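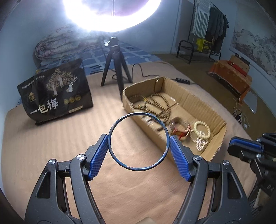
Jaws closed on the blue bangle, upright between the pads.

Bellis hand gripper, jewelry sorting station
Subject: left jaw lags on closing, thin parts roll out of the pads
Opened by: Yamila Fuentealba
Assigned to: Rhun Parri
Status: closed, one item carried over

Hi Rhun! So the gripper is doing that thing again where the right jaw gets to the part first and the left one wanders in after it. On the beads you'd never notice (they squash into the pads and up they come), but anything thin and hard gets pushed sideways, and the bangle is the worst of the lot. I can get it if I squeeze slowly and come straight down. At normal speed it pops out toward the left more often than I'd like.

What I've tried so far:
Wiped both blue pads with a barely damp cloth and let them dry. Felt grippier, same lag.
Restarted the Clurkon logger and redid the zero with the jaws fully open. The opening number looks sensible now but the jaws still don't meet in the middle.
Swapped the pads left to right, in case one was worn. No change, so I don't think it's the pads.

Rhun, 10:40
Thanks, that pad swap saved me asking. Sounds like the linkage to me. Could you open it wide and wiggle each jaw with a fingertip, squeezing nothing? You're feeling for play at the silver pivot screws, the ones up by the pads and the ones out on the arms.

Yamila, 11:15
Oh, there's play all right! Left jaw, outer screw. It clicks. The right side is solid. I can turn the left one a good quarter turn by hand, which I'm guessing I shouldn't be able to do.
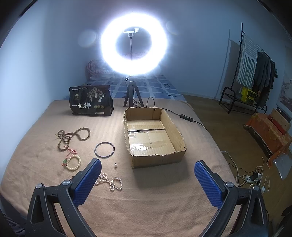 Jaws open over the blanket, pivot screws in view on both sides.

Rhun, 11:30
Nope, you shouldn't. Take it right out, put a tiny dab of the blue threadlocker on it, and run it back in until the jaw stops clicking, then back it off a hair so it still swings freely. Go over all four while you've got the driver out. And please leave it alone for over 2 hours before you squeeze anything hard. Ffion skipped that on the Siltcombe unit and had to do it all again.

Yamila, 2:20 pm
Done, and what a difference. Both pads touch at the same moment now. I did 11 picks on the bangle at normal speed and dropped it on 2, both times when I came in at an angle, so I'm blaming my wrist for those. Haven't had a proper go at the little pearl piece with the post yet. It's so small that the pads tend to ride over it into the fleece.

Rhun, 2:35 pm
Lovely. For the pearl, try pressing the pad tips slightly into the blanket before you close. If it still rides over, I've got a thinner pair of pads in the drawer and I'll send those with Nghĩa. I'm closing the jaw part of this and keeping the pearl as its own ticket under your name.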